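About Clultus

Clultus tests robot kits before other people spend their money on them. We are a small firm based in Ravwood, we sell no robots ourselves, and we take no commission from anyone who does. Makers don't always enjoy reading our reports.

We began with a bad purchase. A catering supplier had bought 2 arms on the strength of a very smooth sales film, and asked us why neither could clear a table. We spent a month finding out and were paid for a week. Since then we have tried to get to the kit before the invoice does. 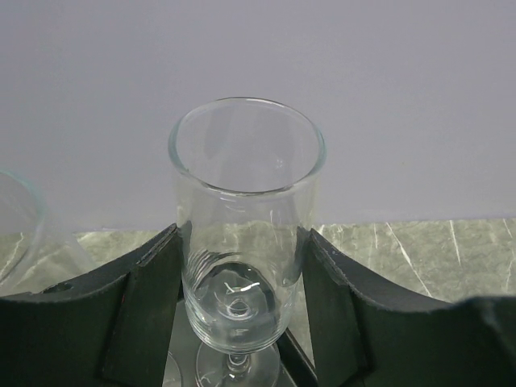

Our longest job at present is the Berko gripper kit, sold by Urquhart as "ready for the kitchen". We have heard that phrase before and would like it to mean something. The kit comes with two fingers, a wrist camera and a setup guide that skips the hard part. Clear glass is where we start with any kit of this sort. A stemmed glass held by the bowl between two dark pads, with the worktop and the wall showing through it, gives a camera very little to go on, and a second glass standing close by on the left leaves less room for a sloppy approach. Sales films tend to prefer a cardboard box.

Urquhart claims 100 clean lifts out of 100. We got 96 on our first full run, on our own worktop and with our own glasses. That is a decent score, and we said so. It is also a different number from the one in the brochure, and we said that too. Anyone who washes up for a living can work out what the gap would cost them over a year.

How we work: you tell us what the kit is meant to do for you, we borrow or buy one, and we try it on that job for 5 working days. You get the results in plain words, including the runs that went badly. Makers may see the report before it goes out and may correct errors of fact – they may not correct our opinion.

We don't give star ratings or badges. If a maker shows you a Clultus badge, please ask them where they got it, then tell us.

Page last changed Wed 28 April.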